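Looking after the tea table at a wake

Use the big urn if the hall has one and fill it to 20 cups, even for a small family. Switch it on before you leave for the service – ours at the Gündoğdu hall takes roughly 17 minutes to boil. 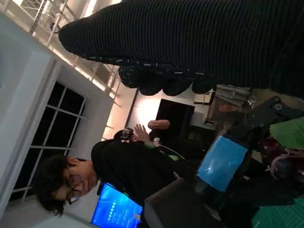
Put the milk out in small jugs and top them up from the fridge. Sandwiches keep better under a damp tea towel than under foil. Cut them after 11, no earlier, or the edges curl.

Lay the condolence book on a separate table with two pens. Dilek Ateş ties hers to the spine with ribbon.

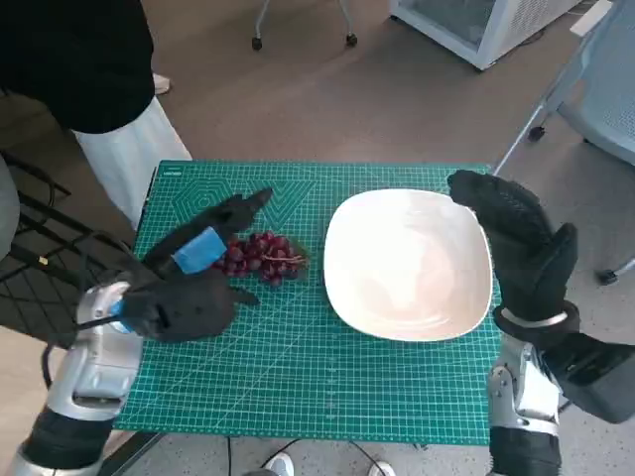 Tea stains on a white cloth should be rinsed in cold water the same evening, then soaked overnight with a spoonful of soda crystals. Candle wax can wait. Let it harden, scrape it with a blunt knife, then iron the spot between sheets of kitchen paper.

Label any dishes people have lent. Masking tape on the base is enough.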